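Prekedik G2 Handheld Gripper: Home Recording Rules Pack
Sold by Brerden Supply – Grippers and Accessories
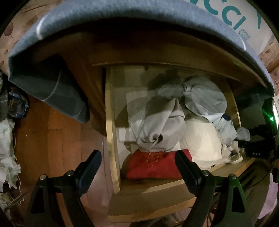
Most "good practice" documents that come with robot gear are a page of warnings and a signature line. We stock this one because it is shorter than the others and because parts of it can be checked. We don't agree with all of it, and our notes are below.

What you get
Printed rule book, 44 pages, spiral bound
Laminated card for the operator's pocket
Consent form for the household, two copies
Log sheets, pad of 120
Fits any two-finger handheld gripper. The gripper is not included.

What it covers
Work in bedrooms, closets and drawers, where most of the arguments start. A drawer full of clothes is harder to write rules for than a kitchen counter. Soft things fold over each other, straps hang over the side, and a finger that closes on one item may take hold of two. The pack says to record the drawer as the household left it, to log every double grab, and to stop if a strap or cord is caught in the linkage. Good rules, all three.

It also says private clothing may be recorded only if the consent form names the piece of furniture. "Bedroom" on its own won't do. We like this one best, and it's the one we hear the most complaints about.

Printed matter gets a section too. Shopping bags, labels and packaging carry readable names, and the pack wants them either cleared or listed on the log sheet. Listing is allowed, so expect people to list and move on.

Where we have doubts
The cover says "meets the Zutham Guideline." Zutham is a guideline that companies apply to themselves. There is no inspection and no one to call if a company gets it wrong. Treat the line as a statement of intent.

Rule 7 asks for a "safe closing speed" and gives no number. We asked Vasconcelos, the publisher, and were told the number depends on the gripper. Fair enough, but then the rule should say who sets it.

The floor check is thin. It tells the operator to look for cords and loose packaging before kneeling down, and leaves out what to do when the cord can't be moved. Write your own line for that.

Ordering
Item 442, single pack. Item 224, log sheet refill. Opened packs can't be returned. If a revised edition comes out, the publisher charges full price for it – ask us which edition is on the shelf before you buy.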